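Bin Picking at the Forkum Workshop: Progress on the Block Cell

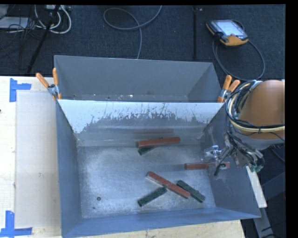 The divided bin, with the gripper at one of the red blocks.

The Stekodar project remains the principal automation build at the Forkum shared workshop. Its aim is modest: the arm is to take coloured blocks from a metal bin, whatever angle they lie at, and set them down on a marked area beside it.

Spring clamps have been fitted at each end of the partition. Members are asked to leave these in place, together with the blue tape on the tabletop, as the taught positions depend on both.

Chaminda Pathirana has rewritten the approach routine, and the arm now descends the last 300 mm at reduced speed. A trial of 200 picks was completed on 22nd June. The arm missed seven, most of them where one block lay across another – a fault the earlier program handled poorly as well.

Glare from the bin floor continues to trouble the colour detection. A matte lining is under consideration, although the preferred material from Pichon has yet to be priced. The cable bundle will also be re-tied before longer runs are attempted.

Comments (2)

jovatmont_fan: Did you try painting the floor of the bin? Ours was grey too and flat black helped a lot.

Reply from author: Paint has been discussed. Wear is the concern.

Search this blog... Go

This site uses cookies. Accept | Learn more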